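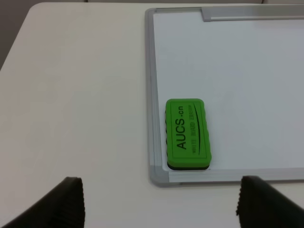 Section 3: Putting the Cavalcanti helmet together

The Cavalcanti replica helmet comes from Stevlow in 15 parts, and the box says "ready to wear in minutes." Don't plan your evening on that. The first one we built took 78 minutes, and that was with two people and a lot of words we won't print. Clear a smooth table before you open anything. A spare flat board makes a decent second surface for the small hardware, and you can write the bag numbers right on it next to each pile. Skip carpet. The visor screws are black and tiny.

The leaflet in the box was written for an earlier version of the helmet, as far as we can tell. Where it disagrees with these steps, go with these. Where both disagree with the helmet in your hands, trust the helmet.

Before you start

You need a small Phillips screwdriver, three AAA batteries and a soft cloth. The screwdriver that comes in the box is soft metal and rounds off by the second screw. Use your own.

Fitting the visor

1. Set the shell upside down on the cloth.
2. Find the two side hinges. They are marked L and R on the inside face. On some sets the marks are swapped, so hold each one up to the shell first. The curved edge goes toward the back.
3. Put in all four hinge screws, but only halfway.
4. Slide the visor tabs into the hinges. Push until you feel a click. The leaflet says you will hear one. We never have.
5. Tighten the screws, going corner to corner. Stop when they are snug.
6. Open and close the visor a few times. If it rubs on one side, back off the screws on that side a quarter turn.

CAUTION: Do not force the visor past its stop. The tabs are thin plastic, and Stevlow sells them only as part of a full visor.

Wiring the lights

7. Open the battery door at the back of the shell and leave it empty for now.
8. Run the light strip along the groove above the brow. The groove is a little too short. Let the extra length sit behind the left ear pad.
9. Plug the strip into the board. The plug fits both ways and works only one way, with the red wire toward the front.
10. Put in the batteries, close the door and press the button under the chin.

NOTE: The button is supposed to step through 60 light and sound effects. Many of them are the same hum at a different volume. If yours seems stuck, keep pressing before you decide it's broken.

CAUTION: Take the batteries out before you put the helmet away. There is an auto-off, but Nermina Radonjić left hers on the shelf overnight on a Tuesday and the batteries were dead by breakfast.

The "aging kit"

Wirkent makes an add-on kit of paint and sponges meant to give the helmet a battle-worn finish. Try it on the inside of the neck ring first. On our shell the silver stayed tacky for days, and Yu-na Ryu got a better result with plain craft paint and a paper towel.

Numbered plate

11. Peel the backing and press the plate inside the neck ring. Ours reads 199. The box doesn't say out of how many, so we wouldn't pay extra for a low number.

Go on to Section 4 for the stand.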